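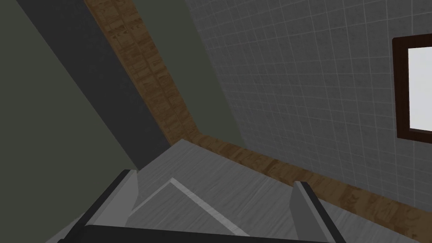 Wrist view, simulated room, jaws open and empty.

17 Aug 2022, sim bench

Gualtiero wants to pick between the Sarkum two-finger and the Caputo from wrist renders alone. I don't buy it yet. The palm plate and both fingers take up most of the bottom of the view, and the rest is a room corner at a slant. The window renders flat white, so exposure tells me nothing.

Ran 264 grasps with the Sarkum model and 295 with the Caputo. Caputo comes out ahead, but the contact friction in its file is the vendor default and I don't trust it. Two runs with friction matched put them level. Two is too few to say anything.

Also the square tiles. A regular grid is kind to the pose estimator. Our real walls are painted plaster. Asked Lăcrămioara for a plain wall version before anyone quotes these numbers to Vananari.

To do: match finger pad friction, swap wall texture, rerun both. Hardware check in September if the Sterley arm is free.

Print this entry | E-mail this entry

Comments (2)

G. Parisi: Vendor friction was measured, you know.

L. Coman: Measured on what? Plain wall is in the shared folder. Wood strip still has the wood grain, tell me if you want that gone too.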